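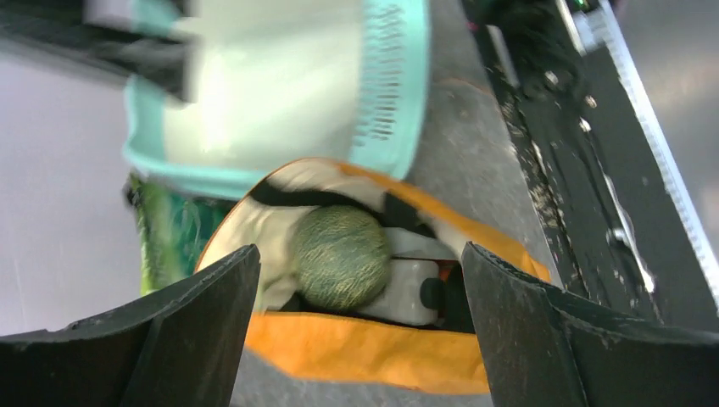 Jigsaw swap by post: your questions

Print this page | E-mail this page

Last updated 15/05/2024

I get the same dozen e-mails every week, so I've put my replies in one place. If yours isn't covered, write to me and I'll get back to you, though in June I'm away for a fortnight and it'll be slower.

How does the swap work?

You send me a list of the jigsaws you're happy to part with, I add them to the big list, and when somebody fancies one of yours I put the two of you in touch. You post yours to them and they post theirs to you. I never handle the puzzles myself (my hallway couldn't take it!) and I don't charge anything.

How many puzzles are on the list?

358 at the last update. Most of them are 1,000 pieces, because that's what people buy and what people get given at Christmas. We're always short of the big ones.

Do I have to swap like for like?

No, sort it out between you. I once gave a lovely Mestach harbour scene for two little Leckie ones with cats on and I was delighted with the deal. The only thing I ask is that you agree it before anyone goes to the post office.

What if there's a piece missing?

Say so on your list. Plenty of us will still have a puzzle with one gap in it, so long as we know before we've spent nine evenings on the thing. Write the number missing on the lid in pencil, and if you know where the gap is — sky, edge, somebody's hat — put that as well.

I had a 1,000 piece one turn up last winter that came to 995. Five gone, all from the same bit of hedge! The sender was mortified and sent me another one, so I can't complain.

Do I really have to count the pieces?

Not if you've made it up recently and it was all there. If it's been in the loft since your children were small, then yes please. I count into piles of 20 on a tray with the telly on and it's quite restful.

Box or bag?

Either. The box is nicer to own but it's a pain to post, and the corners always come off worst. A lot of us now bag the pieces, flatten the box and send the lot in a padded envelope. If you do bag them, please cut out the picture or take a copy of it. I have two bags of mystery pieces in my cupboard and I'm saving them for a very long illness.

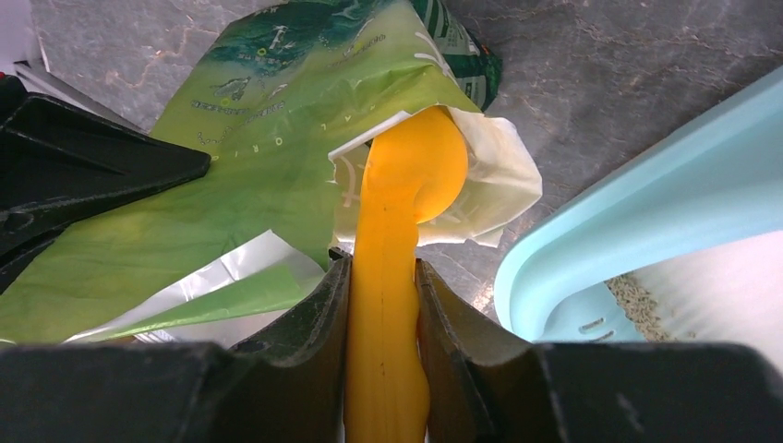 Tie the bag properly, too. A knot is better than a clip, and two bags are better than one if it's a puzzle with a lot of small pieces. The dust that comes off a cheap cardboard puzzle gets everywhere, so give it a shake through a colander before you pack it.

Who pays the postage?

Each of you pays for your own parcel. If one puzzle is much heavier than the other, talk about it first. I won't referee rows over postage, I've tried it and I was no good at it.

Which makes do people want most?

Forkano goes within a day or so of being listed, every time. The pieces are thick and they click. Mestach is popular for the pictures, although I find the blues very hard to tell apart under a lamp. Dedex people are a breed of their own, as the shapes are so odd, and if you list one you'll get an e-mail from me that same evening asking for it myself.

Do you take children's puzzles?

Yes, anything from 75 pieces upwards. Smaller than that and it's kinder to pass them to a playgroup. I don't list foam ones or anything that's been chewed.

Can I join if I live abroad?

I'm sorry, no. We did try it, and the customs forms nearly finished me off.

How many can I have on the go at once?

You can list up to 75, but please don't agree to more than three swaps at a time. People do mean well and then the parcels sit by the front door for a month. If you've got yourself in a muddle just tell me and I'll mark you as resting.

Something's gone wrong with my swap. What do I do?

Write to the other person first, nicely. It's usually the post. If you've heard nothing after two weeks, send me both names and the title of the puzzle and I'll chase.

Print this page | E-mail this page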